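Handout 7: Pillows, cushions and their covers

Course: Care of Household Textiles, evening group. Please bring this handout again next time, we will need the table for the practical part.

## 1. Where we stopped

Last time we finished with blankets and began to speak about filling. I repeat the main point because some of you had to leave early. A pillow is two things that age with different speed: the shell (the cloth bag that holds the filling) and the filling itself. The cover, which we take off and wash, is a third thing and we treat it separately. When a student tells me "my pillow is old," I always ask which part of it.

In October the other group worked only with bed pillows. You will work also with seat and back cushions, so the handout is longer than theirs.

## 2. Words we use in this course

**Shell.** The inner cloth bag, closed on all sides. It is often white, and it is not meant to be seen.

**Cover.** The outer bag, which opens with a zipper, buttons or a simple fold.

**Seam allowance.** The strip of cloth between the stitch line and the cut edge. On a cheap shell it can be very narrow, and then the seam pulls open when the pillow is squeezed.

**Fraying.** Threads leave the cut edge of a woven cloth. If it happens inside the bag, you do not see it for a long time. If it happens outside, you see small tufts, mostly at the corners.

**Migration.** The filling moves from one place to another, usually from the middle to the ends, or down to the lowest side.

**Loft.** The height of the pillow when it lies flat and nothing presses on it.

## 3. Filling materials

| Filling | Washing | Drying | Remarks |
|---|---|---|---|
| Polyester fiber | Machine, gentle | Low heat or line | Makes lumps if dried too fast |
| Feather | Machine, if the shell is sound | Low heat, long | Smells when damp |
| Wool | By hand, cool water | Flat, in shade | Can felt |
| Foam, one piece | Surface only | Flat, in air | Breaks if wrung |
| Foam, small pieces | Not loose | Flat, in air | Check the shell first |
| Buckwheat hull | Never wash the filling | Sun, spread out | Wash only the shell |

The label has priority over this table. If the label says something different, follow the label. If there is no label, choose the most gentle line that could be right.

## 4. Looking before washing

Do the inspection in good light and with dry hands. Take the cover off first. It is surprising how many people judge a pillow through its cover.

1. Lay the pillow on a clean table and look at the loft. Write it down in centimeters.
2. Go along all seams with your thumb. Stop where the stitches feel open.
3. Look at each corner. Corners are pulled every time somebody changes the cover.
4. Lift the pillow by two opposite sides and let the middle hang.
5. Press the middle with a flat hand, count to 20 and let go.
6. Smell it. There is no more elegant way.

Step 4 is the one that students like to skip. When the pillow hangs between two points, the filling goes where it wants to go. A rounded belly in the middle is normal for a soft filling. A belly on only one side, with an empty cloth on the other, tells you that the filling has migrated. Hold it with the whole hand and do not pinch the corner, otherwise you test the seam and not the filling.

For small repairs made earlier, look for thread in another color. Dark thread on a white shell is not an error in our course, I even recommend it for practice pieces, because you can find your stitches again and compare them after the wash.

## 5. Closing a seam

For a shell we use the ladder stitch if the edge is clean, and the overcast stitch if it is frayed. Do not cut the fringe away before you know how much seam allowance is left. Many times I have seen a student trim a corner nicely, and afterward there was no cloth to sew.
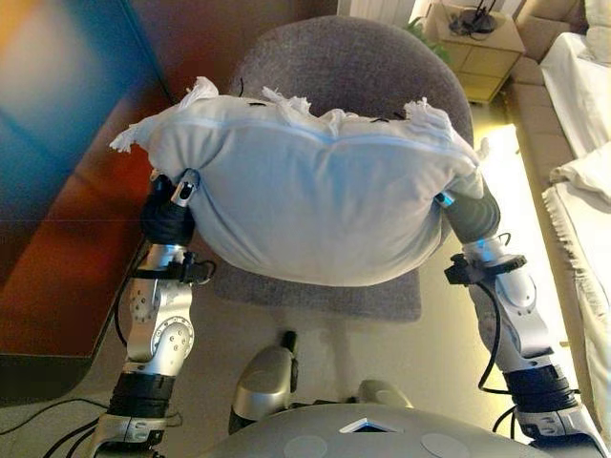
The overcast stitch goes over the edge and catches the loose threads together with the cloth. Use polyester thread, size 80 needle if you sew by machine, and make the first and last three stitches on the same spot. By hand, keep the stitches short and do not pull them tight. A tight stitch makes the edge crumple, and a crumpled edge wears faster because it rubs inside the cover.

If the cloth beside the seam is thin enough that you see light through it, do not repair it. Sew a second shell around the first. The practice cotton is from Halia, and it should be washed once before cutting.

## 6. Chairs and sofas

A pillow that is used on a chair has a different life from a bed pillow. It is pressed from the front and the back at the same time, and it takes dust from the upholstery. Please observe:

- Vacuum the seat and the backrest before you put a clean pillow there.
- Turn the pillow every week, top to bottom.
- A white shell without a cover should not stay on a colored chair. Some upholstery gives color when it is damp.
- On an upholstered office chair, choose a pillow that does not push the person forward on the seat.

Fabric on chairs is cleaned with foam or a damp cloth. We come back to this in the handout on upholstery.

## 7. Homework

Choose one pillow or cushion at home. Do the six steps and fill in this record:

- Type and filling:
- Loft in centimeters:
- Condition of seams:
- Condition of corners:
- Form when it hangs:
- Smell:
- Decision (wash, repair, second shell, discard):

Write two or three sentences about your decision. If you decide to discard it, please write also what you will do with the filling. Clean polyester fiber can be used again in a smaller cushion, and the sewing table in room 34 has a box for it.

## 8. For the next meeting

Bring one white shell, empty or filled, a hand needle, pins and small scissors. Thread is provided. Whoever wants to work on a feather pillow should bring a large cotton bag, so we can open the seam inside the bag.

Optional reading is in the course folder, sheet 369, on stitches for worn edges. The drawings there are for left-handed sewing on the back side.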